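Two grippers, one pile of clothes

January 31, 2026

I promised in my last post that I would write about the new fingers, and then I wrote nothing for weeks. Sorry for this. The parcel from Covthorpe was delayed, and afterwards I had the wrong screws.

So, the comparison. On one side is the Sinbridge parallel gripper, which I have used since I started with this hobby. It has two flat metal jaws with rubber glued on them. On the other side is the Duangkaew soft finger set, where each finger is a triangle with an open lattice inside, and it bends around the thing it touches. The task is the same for both: take one garment from a pile, lift it, put it in the box.

With the Sinbridge I had a success of 4 in ten when I started, and after a lot of tuning it became a little better. The problem is always the same one. The jaws come down, they close, and they hold only air, or they hold the garment by a very small fold which slips out on the way up. If I go lower, the jaws hit the hard surface and the controller stops with a force error. I lost many evenings to this error.

The lattice fingers forgive much more. I can send them a few millimetres too low and they only bend a bit, and the tips slide together under the cloth. Ribbed knitwear is now the easiest thing for me, which I did not expect, while before it was the worst. A thick cotton top is still difficult when it lies flat and wide, but if there is a good deep wrinkle somewhere, the fingers find it.

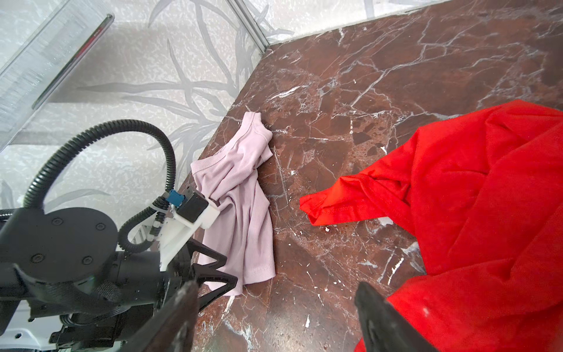 The second thing I want to mention is the cable. With the Sinbridge I had one thin cable and I never thought about it. The new set wants more, and a stiff conduit pulls on the wrist when the last joint turns far. For two days I believed that my calibration was bad, because the arm came to a slightly different place each time depending on from which side it came. It was the conduit. I gave it a bigger loop and fixed it again with cable ties, and the error became small enough to forget. If you copy my setup, please leave more slack than you think is necessary.

I also changed the controller settings. The Starkdale board accepts closing force as a number without unit, from zero up to a limit I have not found in the manual. I use 2,000 for the soft fingers. Above this the fingers twist sideways and the grip becomes worse – more force does not help here. For the metal jaws I used a much higher value and it was fine.

About wear: my log says 2,218 closings on the present pads. They still hold cloth well. I will look at them again in February and write down the number when I change them.

What I did not test is anything wet or anything with buttons. The wrist camera sees buttons quite well, but the software does not care about them yet. A reader asked me also about socks. I tried 7 socks, and the result was so mixed that I prefer to do it again properly before I publish it.

For the moment the Duangkaew set stays on the arm and the Sinbridge goes in the drawer. I keep it for boxes and small hard parts, where it is still more exact. The settings file is on the downloads page, with my comments in it, and if something in there is not clear please write to me under this post.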